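4. Instruction Panels on Extinguisher Cabinets

4.1 Background to the panel study

The preceding section dealt with where extinguishers are kept and how far an occupant must walk to reach one. The present section concerns the box itself and what is printed on it. In many of the buildings surveyed, extinguishers stand in a closed red box on the floor of a corridor or lobby, and the only instructions an occupant is likely to meet before opening the lid are those on its outer faces. The label on the cylinder is hidden until the box is open, and in older stock it is often turned toward the back wall.

Earlier work by the second author (Lucero) treated the box as storage and recorded little beyond its size and condition. During the pilot round in January it became clear that this was too narrow. Field staff noted large differences in the wording, the size of the lettering, the order of the pictograms, and the surface finish, even between boxes bought for the same building. The survey form was changed after the pilot to include the printed faces, and the pilot records were not carried forward into the results given below.

4.2 Sample

The survey covered 1013 boxes in the three districts of Rawat, Clilik, and Fukitow. Boxes with no printing at all, or with printing too worn to be read at any distance, were recorded but left out of the analysis of panels. This left 800 boxes with at least one readable instruction panel. Data collection closed on 2020-09-01.

Apartment buildings make up the largest part of the sample, followed by schools and small offices. Workshops were included only in Clilik, where the district office gave access to its own premises. Readers should bear this in mind when comparing the districts, as workshop boxes tend to be kept closer to the floor and collect more dirt on the lower edge of the front face.

Labels in several languages were found. Where the text was in Chinese, the heading was transcribed and translated by two readers working separately, and differences were settled by discussion. The same procedure was used for other languages not read by the field staff. Only the heading and the pictograms were coded. The smaller text was assessed for size and contrast, and its wording was not analyzed.

4.3 Coding of the panels

Each panel was coded for four features: the heading, the pictograms, the supporting text, and any warning mark. The heading was coded as present or absent, and its height was measured at the tallest character. Pictograms were coded for number, order, and content. Supporting text was coded as large, small, or very small against a printed reference card. Warning marks were coded by shape and by position relative to the steps.

The content of the pictograms proved the hardest feature to code in a consistent way. Drawings of the pin are usually clear. Drawings of the hose and handle are less so, and in a number of designs the two hands are drawn so close together that coders disagreed over which part was being held. Aldana Saavedra reviewed all such cases and assigned the final code. A drawing was coded as showing the spraying step only when the discharge or the direction of aim could be made out by at least one coder without reading the text beside it.

The order of the steps was coded separately from their content. A panel read from left to right on an upright box may be met from quite another angle when the box has been laid down, stored on a shelf, or moved to a table for inspection. For this reason the coding form asks for the order in relation to the heading, and makes no reference to the upright position of the box.

4.4 Conditions of reading

All panels were read under the ordinary lighting of the place where the box was kept. No lamp was used and no box was wiped before reading. A panel was passed as readable in place if a coder with normal or corrected vision could read the heading aloud and name every pictogram from a standing position.

A second reading was made indoors for a subset of 40 boxes, which were brought together at the Zerholm annex and viewed on a table under overhead light. The purpose of the second reading was to separate the effects of the design from those of the location. A panel that failed in a dark stairwell but passed on the table was taken to have a problem of placement. A panel that failed in both was taken to have a problem of print or finish.

4.5 Findings

Headings performed well. In nearly all of the designs in the subset the heading was the largest lettering on its face, in white on red, and coders read it without difficulty in both conditions. White on red held up even where the red had faded toward orange. The few failures were due to stickers or inspection tags placed over the lettering by building staff.

Pictograms also performed well where they were drawn in outline with few lines. Designs that set each drawing in its own bordered panel were coded more quickly and with less disagreement than those that ran the steps together in one strip. The border appears to help the reader see where one action ends and the next begins. This is in keeping with the comments made by coders at the close of the table readings, several of whom said that they had stopped looking at the text once the bordered drawings were found.

Supporting text was the weakest feature. In most designs it sits directly under the pictograms in rows of small characters, and from a standing position it could seldom be read in full. It is doubtful whether such text serves any purpose in an emergency. It may still be of use in training sessions and during routine checks, when the reader has time and can bend down to the box, and we do not suggest that it be removed on the strength of these results alone.

The finish of the box had a larger effect than was expected at the outset. Glossy faces reflect windows and ceiling lights, and a face that is fully readable from one side may be partly lost from another. The effect is not uniform over a single box. Figure 4 shows a design in which the face bearing the pictograms stays clear while the lettering on the adjoining side is partly lost to glare.
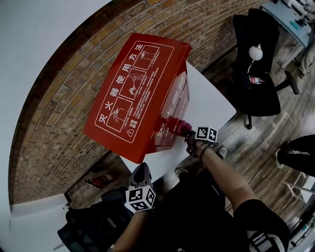
Figure 4. Red extinguisher box with the heading 灭火器使用方法 ("fire extinguisher usage method"), three outlined pictogram panels with small text beneath, and glare on the lettering of the side face.

The design in Figure 4 is representative of the stronger group with respect to its main panel. The heading runs along the long edge, the drawings pass from the pin to the hose and handle and then to spraying, and a small warning triangle is kept apart from the steps at the corner. Its weakness lies in the reflective side face. Large characters are of little help when the light falls directly on them, and enlarging them further would not be expected to improve matters.

Matte boxes were less common in all three districts. They did not show the same loss, although they marked more easily and were more often scuffed along the edges. Building managers in Fukitow reported that they preferred glossy boxes for ease of cleaning. Any recommendation on finish will need to take this preference into account, and a matte film applied only to the printed area may be an acceptable middle course.

4.6 Limits of the panel study

The readings were made by trained coders who knew what a panel was likely to contain. Untrained occupants may do worse, particularly with the hose and handle drawing. No reading was made in smoke or with emergency lighting, and the results should not be applied to those conditions. The subset used for table reading was chosen to cover the main designs found and does not reflect their share in the full sample.

It should also be noted that the study did not test whether a person who has read the panel can then operate the extinguisher. That question is taken up in Section 5, where the same coding of steps is used to describe the actions of participants during supervised drills.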